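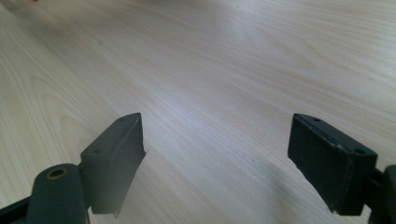

Tekin furniture oil, worth 76 bucks?

pirnau_dave
The Zornusia store wants $76 for a tin of Tekin. Label says one coat lasts 10 years on a pale tabletop. Anybody buy that?

huimei_lu
No. I put it on in April and there's a ring by my chair already.

gluepot618
Disagree with Hui-mei. Mine's held up fine through two kids. Did you let it cure?

huimei_lu
Full week, like the tin says. Ten years tested by who?

kwanho_c
Check that yours is bare wood first. If there's a factory finish on top, oil just sits there and gets sticky. I'd wipe it with a soft cloth and keep my money.

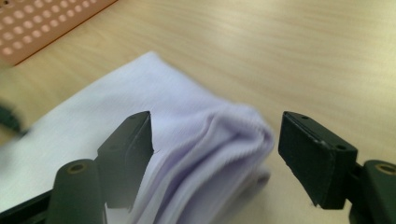
Re: Tekin vs. plain mineral oil

gluepot618
Mineral oil never hardens. You'll be redoing it every month.

kwanho_c
So? It's cheap. "Never redo it" is what they said about Dredent too, and I sanded that off.

pirnau_dave
Skipping the tin for now. Will try a corner underneath with mineral oil.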